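Intro to Automation – Handout 6
Notes from the Hestix open day

These are my notes from the visit in July, typed up for those of you who couldn't fit in the van (sorry again!) and for everybody who was there but stood at the back by the coffee. Read them before lab. There's a short write-up due, see the end.

Getting oriented

Hestix had two demos going. The first was the Trola line, which moves cartons from one conveyor to another and does it very fast. Lovely to watch, but every carton is the same size and shows up in the same place, so there isn't much for us to chew on. We stayed for one run and moved along. The second was bin picking, and I kept us there most of the afternoon because it's chapter 5 of your reader come to life.

Lefteris Kouris ran that one and was very patient with us. He'd set the software, Picard, to show its grasp candidates on a monitor next to the cell, so we could watch it change its mind. It starts with 200 candidates per look, throws out the ones that would put the arm into a wall, scores what's left and goes with the top one. If you remember our argument in class about whether you score first or check collisions first – well, they check first. Kouris said they tried it the other way and it was slower, at least on their machine.

What to take from the demo

Loose objects are the hard part. A carton has flat faces and corners you can predict. A household object might be round, shiny, soft in one spot and stiff in another, and it can land at any angle. Look up "antipodal grasp" again if it's gone fuzzy (two contacts, opposite each other, pushing toward each other). That's the idea behind most two-finger picks, and it's the one I'll ask you to sketch.

Walls matter more than you'd think. A sloped wall gives the wrist some room and lets things slide toward the middle, but an object lying close to it still blocks a lot of approaches. Somebody asked why you wouldn't just use a flat table. You can, and people do, but then things roll off it!

Cables are part of the robot. I keep saying this and I'll say it again. The collision model in your simulator is a clean arm with nothing hanging off it, and a real arm has hoses and wires that swing around as the wrist turns. Compare your lab 4 model with this one and tell me what's missing.

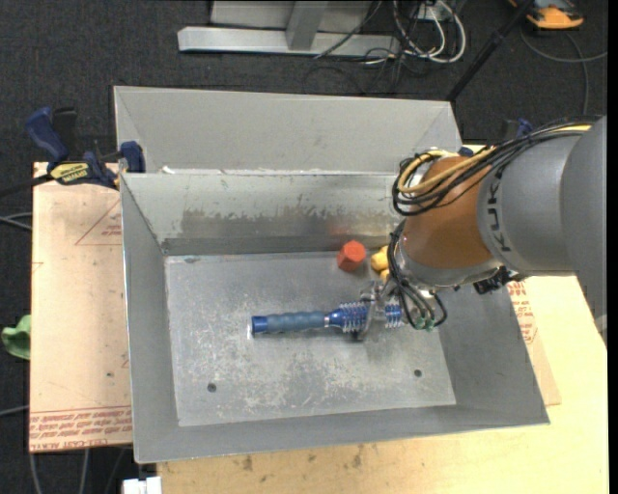 Fig. 1. KUKA arm with its gripper over a blue round hairbrush, bin-picking demo.

A brush is a nice test object, by the way. The handle and the head are different widths, so the choice of where to grab really matters, and bristles make it hard to say where the surface even is. In Fig. 1 the fingers are at the middle of the head. Would you have gone for the handle? Think about where the weight sits before you answer.

For lab

Write 800 words, max, on one grasp from the demo or from the figure. Include a sketch with the contact points and approach direction marked. Clolent users: export your view as a PDF, please, the native files won't open on my laptop. Work in groups of 2 if you like, one write-up per group, both names on the first page.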